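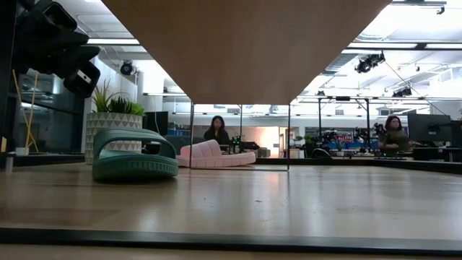

I've had the Bornska gripper on loan since May, and I'm still not sure what the extra money buys. The sales page says it handles "everyday objects without tuning", a phrase I've learned to distrust. Everyday objects, in sales videos, tend to be cubes. So I've been using footwear. A slide sandal on its side is a nasty thing to pick up: thick ridged sole facing one way, a wide strap arching the other, and a hole through the middle that a depth camera can't make up its mind about. Add a glossy tabletop that throws a soft reflection of the shoe back up and you have a fair test, I think, of whether the thing copes with a normal room.

The Foso gripper we already own costs far less and closes like a pair of pliers. I ran both through 200 tries on the same arm with the same controller. The Foso did better than I'd guessed on the strap and badly on the sole. The Bornska was the other way round, and neither was good enough that I'd leave it alone over lunch.

Elibariki Shemweta, who wrote most of our grasp planner, reckons I'm being unfair and that the camera is the real problem. He may be right. We swapped the Dolovport camera for the Eskola one halfway through a second batch, and the misses moved from the strap opening to the heel. That's a change, but I wouldn't call it progress. The Eskola colours are nicer to look at, for whatever that's worth to a robot.

What bothers me is the published figure of 2,000 grasps between faults. Mine stopped with a finger fault at 721. Support asked if I'd updated the firmware. I had. They asked again the next morning.

The loan has 11 days left on it. I'll do the strap again with the lights dimmed and the old camera back on, then try the rubber pads Elibariki keeps going on about. If the numbers don't shift, it goes back in its box.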